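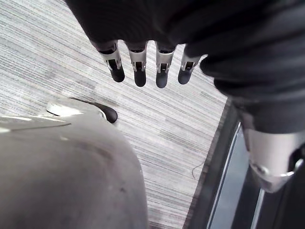 Según Fernska, ninguna norma de manipulación con humanoides sirve de mucho si no fija antes el estado de reposo de la mano, y ese fue el argumento con el que pidió modificar el primer borrador de la pauta Torkach. La objeción se incorporó al texto y ocupa hoy el apartado inicial.

Pauta Torkach

La pauta Torkach es un documento de buenas prácticas para ensayos de manipulación de objetos domésticos con robots humanoides en interiores. La redactó Rovix y la mantiene junto con Kingi. No tiene carácter obligatorio ni sustituye a la evaluación de riesgos del laboratorio. La versión vigente consta de 14 apartados y se revisa cada noviembre.

Ámbito de aplicación

Se aplica a robots de dos brazos, con pinzas o manos de varios dedos, que trabajan ante una superficie horizontal fija o plegable. Quedan excluidos los líquidos abiertos, los objetos cortantes y las cargas superiores a 2000 gramos.

Estado de reposo

Antes de habilitar los brazos, las manos deben permanecer inmóviles y sin contacto con objetos ni mobiliario. Las fundas textiles no pueden invadir el recorrido de las articulaciones de los dedos. Si una funda se desplaza durante el ensayo, se detiene el robot y se vuelve a ajustar con los accionamientos desconectados.

Superficie y objetos

La mesa debe ser estable y tener las patas completamente desplegadas. Se admiten tableros metálicos, aunque la pauta exige anotar los reflejos intensos, que pueden alterar la estimación de profundidad. La separación mínima entre los centros de dos objetos es de 300 milímetros, salvo en los ensayos de agrupamiento.
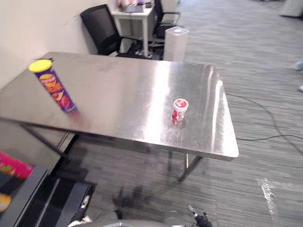
Bote cilíndrico morado y recipiente rojo y blanco sobre una mesa de tablero metálico.

Los envases comerciales se utilizan cerrados. Cada uno se identifica en el registro por su forma, color dominante, masa y tipo de tapa. Los envases abollados se retiran del conjunto, pues su geometría deja de coincidir con la ficha.

Zona de trabajo

El apartado 6 distingue entre zona de alcance y zona de tránsito. La primera comprende todo punto accesible para los brazos con el torso en cualquier posición admitida; la segunda rodea a la anterior. Mientras los accionamientos estén habilitados, ninguna persona puede entrar en la zona de alcance. Los cables deben fijarse al suelo o conducirse fuera del recorrido de la base. Los límites pueden señalarse con cinta de color contrastado.

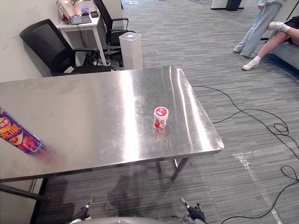
La presencia de personas fuera de ambas zonas está permitida, siempre que el operador conserve la visión directa del robot y tenga a mano la parada de emergencia. El operador no puede atender simultáneamente otro equipo.

Registro

Cada intento se anota por separado, incluidos los interrumpidos. Son campos obligatorios la posición inicial de los objetos, la mano empleada, el resultado y la causa de cualquier parada. Si un objeto cae, el intento se cierra y no puede reanudarse con la misma numeración.

Adopción

Kingi aplicó la pauta a una serie de 173 intentos antes de aprobar la segunda versión. De esa serie procede la regla sobre los reflejos, ausente en la primera.

Véase también

Parada de emergencia
Efector final
Evaluación de riesgos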